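The table by the screen, or where my glasses go

I found my specs again this morning, which makes it three times this week, and once more they were on the blue table in front of the woven screen.
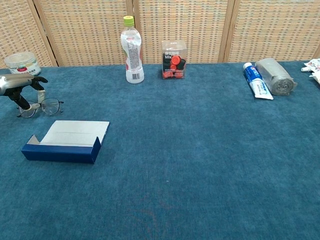
How it got this way

I bought the screen to hide the boiler cupboard and the table was meant to be a tidy spot for post. Iona McIver talked me into covering the top with carpety fabric (teal, her choice, and I love it!) so that nothing would scratch or slide. Nothing does slide. It all just stays there for months, toothpaste included, because I unpack the shopping and then the phone goes.

What I'm changing

Toothpaste goes upstairs, today, no excuses. Flattened cardboard goes straight out to the recycling. The jar with the white lid needs a shelf of its own, and I might clear a bit of the bathroom windowsill for it. The glasses can stay, but in a dish, as I trod on my last pair in May and the new ones cost me £171.

I also need to find out what lifts a mark out of short pile. Elis Ifans swears by soda water and a clean tea towel, dabbing and never rubbing. If you've tried it on a dark blue, let me know how you got on before I make it worse!

Recent posts
The drawer under the kettle
Elin Voyle's trick for folding carrier bags
Three shelves and a wonky wall
Painting the back step, again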